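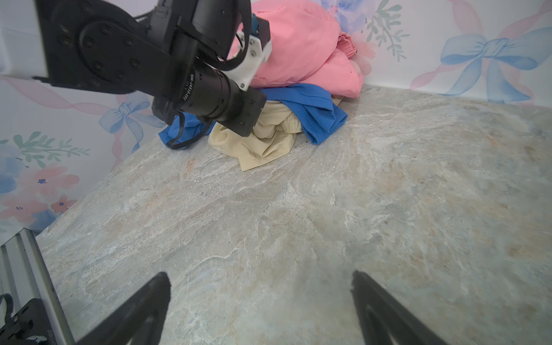
Rutilio Medrano told us that a coach party makes up its mind about a town before the driver has turned off the engine, and that he would sooner lose a hotel than lose the drop-off bay. Other respondents said much the same in milder words. We take the arrival as the starting point for this section and then turn to meals, length of stay and the question of return visits.

4.2 Arrival and first stop

The logbook kept at the Kurimley visitor center records 114 coach arrivals over the study period, carrying 2,754 passengers. The mean party was therefore a little over 24 people, well below the capacity of a standard touring coach. Tour leaders explained the gap in different ways. Several said that small parties were the only kind they could still sell outside the summer. One leader for Fadico said the company no longer canceled a departure when seats were left over, and ran it at a loss to keep its place in the hotel calendar.

The town has one marked bay for coaches, on the street behind the harbor office. It holds 2 vehicles. When a third arrived, the driver either waited on the bridge approach or set passengers down at the fuel station, from which the walk to the center is uphill and has no sidewalk for part of its length. Leaders who had used the fuel station gave the town lower marks on every item in the questionnaire, including items that had nothing to do with parking, such as the quality of the food and the friendliness of shop staff. We did not expect the effect to carry over so widely.
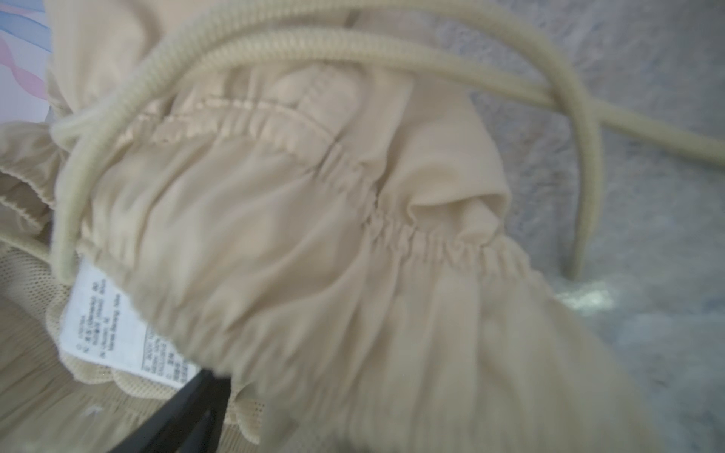
Figure 3. Beige garment and ribbed elastic cord.

Signs came up often in the open answers. The signs to the restrooms are in place but are set at car height and face the main road, so that a person on foot coming from the bay sees the back of them. The town replaced four of these in November and we have no data from after the change.

4.3 Meals and the 30-minute problem

Most itineraries allowed a single stop in Kurimley between the morning drive and the afternoon in the Na valley. Leaders wanted lunch served within 30 minutes of sitting down. Of the restaurants that took groups, only those that asked for a menu choice in advance met this regularly. The others took orders at the table and often ran over, and the time was then taken from the walking tour or from free time in the shops.

Advance orders were meant to go through Wundo, the booking page shared by the town's restaurants and both museums. Use was uneven. Leaders who had been coming for years preferred to telephone, and restaurant owners preferred to be telephoned by people they knew. New operators used Wundo and were sometimes told on arrival that their order had not been seen. Two owners said they opened the page once a week - on a day when they had no groups - and dealt with everything else by phone. The museums checked it each morning and had no missed bookings in the period.

Student groups were a separate case. They seldom ate in restaurants and wanted a covered place to eat packed lunches. The town hall annex was offered for this, free of charge, but the offer appeared only in a printed leaflet
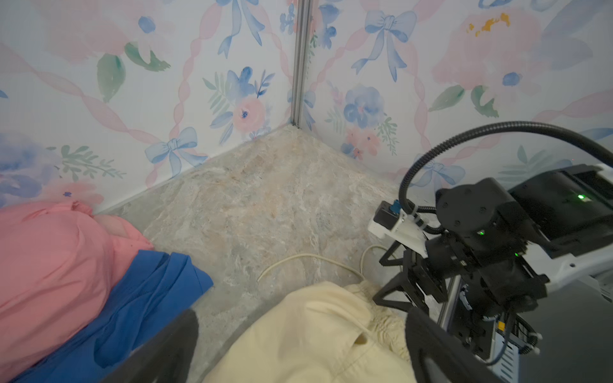
that was mailed to schools in the region and not to the operators who make most of the student bookings. Leaders of student groups who knew about the annex rated it highly. Those who did not know about it ate on the coach or, in dry weather, on the harbor wall.

4.4 Overnight stays

Few parties stayed the night. Hotel managers put this down to the number of twin rooms, and leaders put it down to the evenings. After the museums close there is little for a group to do together, and the one hall large enough for a private dinner is booked by local clubs through much of the fall. Convention groups, which bring their own evening program, did not raise the matter at all.

Leaders were asked whether they would bring another party within two years. Those who had stayed overnight were more likely to say yes, but the number is small and some of them had already signed contracts for the next season when they answered. We return to this in Section 5, where the answers are set against the bookings that were in fact made.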